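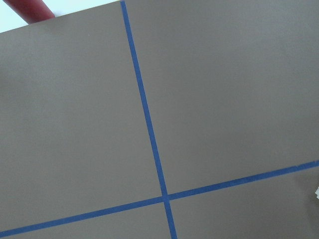

Fiche n° 128 – page 12

Contrôle de sécurité, atelier d'encadrement Orine
13 avril 2026 – par Rostam Ahmadpour
Imprimer | Envoyer par e-mail

Extincteur, entrée : conforme. Il sert toujours de portemanteau, mais il est conforme.

Issue de secours : NON. 245 cadres Jisero devant la porte. À évacuer avant nous.

Massicot Nasrallah : carter en place, arrêt d'urgence testé. Lame à changer en juin.

Plans de travail : propres. Ruban bleu toléré pour le repérage, interdit pour réparer les rallonges (voir fiche précédente, et celle d'avant).

Colle Emen : bidons fermés, étiquettes lisibles. Un bidon près du radiateur – déplacé par mes soins.

Rayonnage du fond : charge maxi 800 kg. Personne n'a pesé, tout le monde est confiant. À revoir.

Trousse de secours : complète, hormis les pansements. Restent les épingles.

Avis : favorable sous réserve de la porte.

Ce site utilise des cookies. Accepter | Refuser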